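Wrist cam versus the big blue plastic, round two

So I promised a proper comparison of the two sets of fingers back in February and then got completely sidetracked by rewiring the bench (don't ask, there's a post coming). I finally got a clear run at it on Tuesday, with a pot of tea and the radio going, and I reckon I've got a favourite now.

Quick recap for anyone new. The arm is the same secondhand Ramanauskas I've been grumbling about all year, the controller is the Tivdale board, and the two grippers in the running are the Flistamitz with its skinny fingers and the Uller with the chunky black ones. The Flistamitz cost me $164 and the Uller was a painful $901 landed, so I really, really wanted the cheap one to win!

It didn't, sorry. The Flistamitz is lovely on small stuff. Screws, pegs, dice, the little rubber feet off my old printer, all fine. But give it anything wide and smooth with a bit of weight hanging off one side and the whole thing starts to swivel. You grab the edge, you lift, and the far end droops like a wet tea towel. I tried rubber pads, I tried heat shrink, I even tried a strip of grip tape off my nephew's skateboard (with permission, mostly). Better, but still droopy.

The Uller has those broad squared-off tips with a groove down the inside, and my theory is that the extra width is what stops the twist. I haven't tested that properly, so don't quote me. What I can say is that a thick rounded rim sits in there very nicely, and I stopped hovering my hand underneath after the first few goes.

The other thing I wanted to sort out was the camera. Lesia Vasylenko left a comment on the last post saying I'd mounted it too close and I'd regret it as soon as I picked up anything large. I argued with her at the time. Lesia, I owe you a coffee.

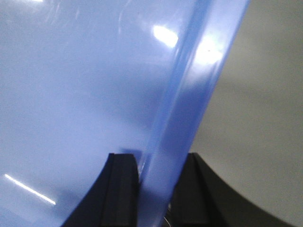
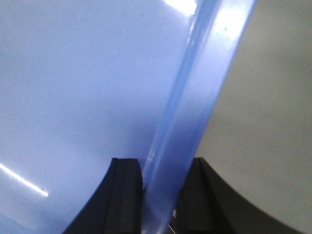
Wrist cam view, Uller fingers on the blue plastic rim. Mind the glare!

You get a great look at the fingertips and next to nothing of whatever they're holding. For lining up on an edge that's fine, and I'd even say it's better than my old side camera, which always had the arm's elbow in the way. For working out where the rest of the object has got to, it's hopeless. Translucent plastic makes it worse too, what with the overhead lights bouncing off it. My edge finder kept locking onto the bright spots and reporting a rim where there wasn't one.

I fiddled with exposure for ages. The Tivdale software wants a number with no units, and I ended up on 1,650 after starting miles too high. That calmed the hot spots down but turned black fingers into black blobs, so I've backed it off a touch and told the edge finder to ignore anything that's clipped to pure white. Crude, but it's behaving so far.

Still to do: print a taller camera bracket (I've gone through four versions on paper and hated them all), try a bit of tracing paper over the bench light, and see if the Uller can manage a proper heavy mixing bowl without stalling. If anyone's got a diffuser trick that doesn't involve buying more lights, stick it in the comments. The colour in my workshop is already weird enough with three kinds of bulb going.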